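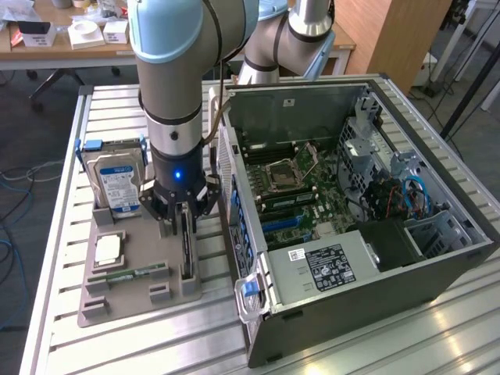 Skistix, a small firm that refurbishes office computers, has started gathering training examples for a learning system meant to put desktop PCs back together. The project, called Cumus, is collecting demonstrations in which a person guides a robot arm through one assembly task at a time.

The plan calls for 1000 demonstrations by December. The team has recorded 600 so far, said project lead Rehema Mabula, and another 200 were thrown out after a change to the gripper settings made them hard to compare with the rest.

Parts are set out in a gray 3D-printed tray next to an open tower. Each part has its own pocket or slot, so an operator can begin every run from a known layout – or shift the tray a little on purpose, to give the system more variety.

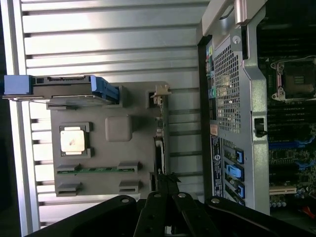 The parts tray and the open desktop tower, from the camera at the gripper.

"The memory modules are the slow ones," said Ayuba Yakubu, who operates the arm on the morning shift. "You can be lined up well and still come down at a slight angle. We keep a lot of those runs. The system needs to see how a person corrects it."

Every run is saved with video and the arm's joint positions. Carolina Cunha reviews the recordings in the afternoon and marks where each step starts and ends. Runs with a dropped part are labeled and stored separately. 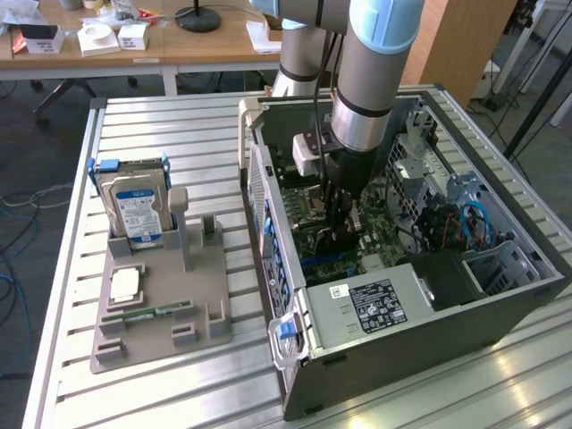 Work inside the case takes up most of the schedule. Operators have less room to move there than over the tray, and Mabula said new operators practice for a week before their runs are counted.

Training on the first batch will begin once the labels have been checked. Skistix has not decided whether to share the recordings outside the company. A second table is being set up for laptop parts – Duarte Ramalho is designing the tray for it.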